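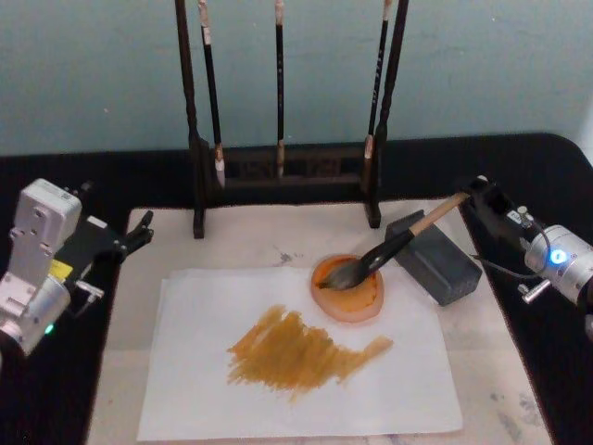

Calligraphy brush resting in a small orange dish

How to Check an Announced Attendance Figure

By Eimear Mac Carthaigh

Every ballclub announces a crowd. It comes over the PA in the middle innings, it goes in the box score, and by the next morning it has hardened into a fact. Months later it turns up in a story about how the team has turned itself around, and by then you'd need a crowbar to get it out.

I've been going to independent-league ball for a long time and I don't believe most of these numbers. I don't think the people giving them out are crooks, either. The announced figure usually means tickets distributed, and a ticket distributed can be a ticket in a kitchen drawer. What you want to know is how many people came to the park, and you can get a decent estimate by yourself with a pencil.

The night I'll use is a May game at Sezer Park in Furik, which seats 3,000. The announced crowd was 2,810. That would be a nearly full house. I was there, and I had a row to myself.

What you need

A seating chart with the number of seats per section. Some clubs post one. If yours doesn't, count the seats in one row and multiply by the rows, section by section. It's dull work but you only do it once per ballpark.

A scorecard or notebook. A phone is fine, though I find I stop counting when a text comes in.

A seat high up behind home plate, or permission to stand at the back of the concourse there. From down the line you can't see your own side of the stands.

Step 1. Find out what the number claims to be

Before the game, ask the front office what they announce. Use plain words: "Is that tickets sold, tickets given out, or people through the gate?" You'll often get a fourth thing, such as "paid," which sounds solid and may include a block of seats that a sponsor bought at a dollar apiece. Ask whether season tickets are counted every night, whether or not the holder shows. Ask about the comps too.

At Sezer Park I was told the figure was "our attendance." I asked again and was told it came from Rurneo, the ticketing system. A ticketing system can print half a dozen different totals, so that told me very little.

Write down the answer and who gave it. A vague answer is worth writing down as well.

Step 2. Pick your time

Crowds aren't one size all night. People come in late from work, and families with small kids start leaving well before the end. I count twice, once in the bottom of the third and once after the top of the fifth, and I keep the higher one. Some people swear by a single count in the fourth. I've tried it, and one long line at the taco window can throw you off badly.

Never count between innings. Half the park is standing up, and the other half is watching somebody race a mascot.

Step 3. Count by section

Don't try to take in the whole park. You'll guess, and your guess will drift toward whatever number you've already heard. For the same reason, do your first count before the announcement if you can.

In a thin section, count heads. In a fuller one, count the empty seats and subtract. In a section that's really packed, count three rows (one low, one middle, one high), take the average, and multiply by the number of rows. Mark on your card which method you used for each section. When your total looks odd later, that's where you'll find the trouble.

Section 6 at Sezer Park is a good lesson in this. It sits behind the home dugout and it's the one the broadcast camera sees. It was close to full. Two sections over, people had their feet up on the seats in front. If you'd watched on the stream, you'd have come away thinking the place was jammed, and I expect that's how the ushers like it.

Step 4. Add the people who aren't in seats

Here I try to be fair to the club, because a seat count by itself will always run low. Walk the concourse once during live play. Count the lines at the food stands, the people leaning on the rail, the kids' area, the beer deck, the grass if there's a berm. Don't stop to chat. Take the party suites from outside, and put down what you can see.

Then there are the bathrooms. I've seen people add a fixed percentage for bathrooms and call it science. I don't add anything. I accept that I'm missing a few people and say so in my notes.

Step 5. Total it and give it some slack

My higher count in Furik came to 1,335. Against 2,810 announced, that's less than half. I don't claim that mine is exact. If I missed one person in ten, the real crowd was still below 1,500, and no amount of bathroom traffic gets you from there to nearly full.

Write your result as a range when you share it. A precise figure from one person with a pencil ought to make readers suspicious, and I'd be suspicious too.

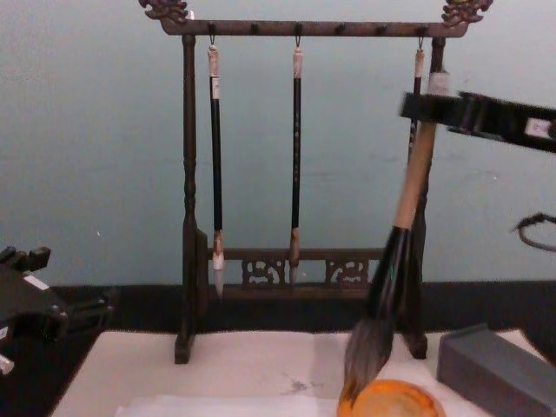
Can I just ask the club for the turnstile count?
You can ask, and a few clubs will give it to you. Most independent teams don't publish scanned tickets and aren't required to. If you do get a number, ask whether it includes staff, players' guests and people who left and were scanned back in.

Step 6. Do it more than once

One game proves next to nothing. It might have rained an hour before first pitch. There might have been a high school graduation across town. I'd want a handful of dates with a mix of opponents and at least one fireworks night before I said anything about a season.

Keep a simple sheet: opponent, weather at first pitch, promotion if any, announced number, your number, method notes. What you're watching is the gap. If a club announces double your count on a chilly night and only a little over it on fireworks night, you're likely looking at tickets distributed, with season and group blocks in the total every time. That's ordinary, and it's easy enough to explain to a reader. If the gap jumps around with no pattern you can find, I'd start asking harder questions.

Beware of the announced number that never moves. I once followed a club whose midweek crowds came in within a few dozen of each other for a month, through a heat wave and a losing streak. Maybe they had very loyal fans.

Step 7. Before you believe the turnaround story

Sooner or later someone writes that a club has doubled its crowds, and credits the new owner, the new logo, or the dollar hot dogs. The Esta club got this treatment last year, with a long admiring piece about fresh thinking in the front office. It may all be true. The piece compared announced attendance under the new owner with announced attendance under the old one and never asked if both owners were counting the same thing.

Ask that first. A switch from scanned tickets to distributed tickets can double a crowd without one extra person walking through the gate. A new ticketing system can do it. So can a large giveaway to local schools, which may be a very nice thing to do but doesn't fill many seats on a school night.

Then look for numbers that are harder to puff up. Are they opening more concession windows than before? Have they cut home dates? A club that drops its worst midweek games will see its average go up even if the yearly total falls, and the average is always what ends up in the headline. If the park is publicly owned, the lease may tie rent to paid admissions. In that case there could be a second attendance figure sitting in a city file, and you can request it. I'd trust a number a club pays rent on a good deal more than one it reads out over the PA.

Common mistakes

Counting only the side you can see and doubling it. The shady side of a ballpark fills first on a hot evening, and the two sides don't match.

Comparing your count with the announced figure from a doubleheader. Find out if it covers one game or both.

Using the club's own crowd photos. They were taken by someone paid to make the place look full.

Deciding on the answer before you go. I went to Furik expecting a padded number, and that's a good reason for somebody else to go and count it too. If you do, sit high behind the plate, and bring a jacket for the late innings.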